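Workshop notes: the arm on the back bench

Members have been asking when the robot arm will be ready for open evenings. The short answer is February, and the longer answer is that I would not put money on it. I have been to three of the build nights now, mostly to be difficult, and Valdemar Thygesen has been patient enough to let me stand there and ask what everything cost.

The plan, for anyone who missed it in the spring, was to get an arm that could lay out and clear a small table without a person steering it. Valdemar wrote the proposal and called the project Pivasley, a name he has refused to explain. The proposal said the arm would be clearing a table by the end of summer. It is Thursday, November 29, 2018 as I write, and what we have is an arm that can pick up some things, some of the time, if they have been put down in a helpful way.

I don't say that to be unkind. Anyone who has tried to get a gripper to close on the right part of a soft object knows how much is hiding in the words "pick up". Your own hand feels the thing give and adjusts. Ours closes to the width it was told, and the rest is luck and camera angle. Valdemar argues that the soft toys are the harder test. I argue that they are the forgiving one, as you can grab a plush banana almost anywhere and call it a grasp. Try that with a full glass. 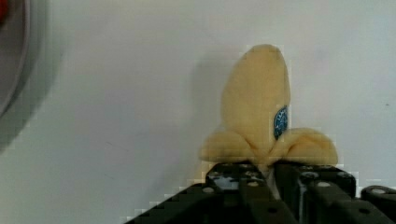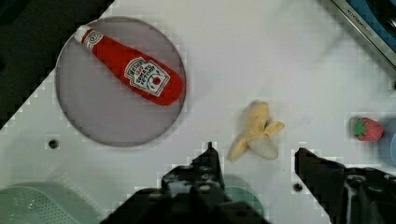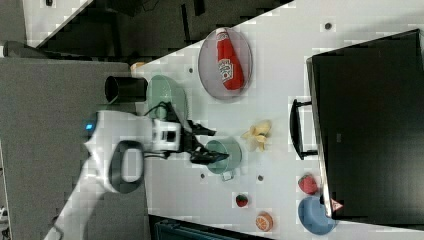

What bothers me most is how we keep score. Until last month a run counted as good if the object left the table. It did not have to arrive anywhere. Under that rule the logbook showed a very cheerful 200 runs, and the summary that went up on the noticeboard made it sound as though we could all stop washing up. I asked for a second column: did the thing end up where it was supposed to go, with no help from anyone standing nearby? Once that column existed, 57 of the 200 still held up. I think that number is more useful than the first one and I would like to see it on the noticeboard too, in the same size print.

To be fair to the builders, the mechanical side has come on. The fingers used to work loose over an evening and now they stay put. Kasper's old bracket has gone, the new plates went on with the right screws for once, and the cable has been rerouted twice. It still hangs lower than I'd like. Valdemar says it has never snagged. It has certainly never snagged while he was looking at it.

The control box is another matter. We bought the first one from Dritel on the strength of a product page, and it went back after 10 days. The replacement came through Grolero and has behaved, though the manual is thin and the settings reset themselves if you pull the plug before shutting down. There is now a note taped to the wall about this. Please read the note.

We also had an offer from Hafþórsson, the machine shop across the yard, to cut us a set of longer fingers at cost. I voted no. Longer fingers will reach further and bend more, and we have not yet got to the bottom of what the short ones do. I lost that vote, so the longer fingers are coming, and I will write up the before and after figures myself if I have to.

As for February, here is what I would want to see before we invite the public in. One full table, laid out by somebody who does not know the project, cleared 10 times in a row. Nothing nudged into place between runs. Real cups on at least half of them - ones that can break. And a stop button that a visitor can find without being told where it is. The one we have works fine, but it is behind the monitor.

Valdemar thinks this is a high bar for a hobby project. Maybe so. But we are asking members to pay for a second round of parts, and "it nearly did it" is a thin thing to hand people who are paying.

Build nights carry on as usual through the winter. You don't need any experience, and there is plenty of sorting and labeling for people who would rather keep away from the code. If you want to see the full log, both columns, ask at the front desk for the green binder.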